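Salt dough beads, second attempt

The first batch cracked along the holes, so I changed two things: the resting time and the order in which the holes are made. My daughter's homeschool group needed beads for a counting string, and store-bought ones are too small for the younger kids to thread.

Proportions

Two cups of flour, one cup of fine salt, 3/4 cup of water. Add the water in stages. Flour varies, and the last spoonful is often too much. Knead for 8 minutes, then rest the dough under a damp cloth. Josefina Retamal, who runs the group's craft hour, skips the rest with preschoolers. Her beads come out slightly lumpy but sound.

Shaping

Roll each piece to the size of a large grape. Leave the balls to firm up, then pierce them with a bamboo skewer, turning it as you push. In the first batch I pierced them soft, and the holes closed in the oven. We got 6 strings out of one batch of dough.

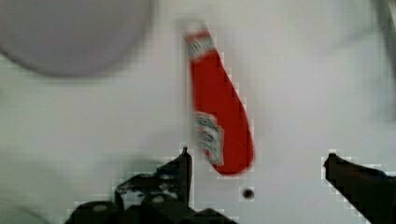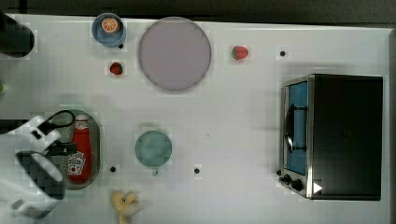
Ketchup on the white tabletop.

Drying

Bake at 200 F for 4 hours and turn the beads at the midpoint. A higher setting saves time but browns the surface, and the brown shows through yellow paint. Air drying works too — allow several days in a dry room, longer in January.

Painting

We used Nanik poster paint, two thin coats. Thick coats peel when the beads rub together on the string. Joelle Farah suggested coloring the dough with food coloring before kneading. I have tried that only with blue, and it faded in the oven. The red is next, with a gel color in place of the liquid.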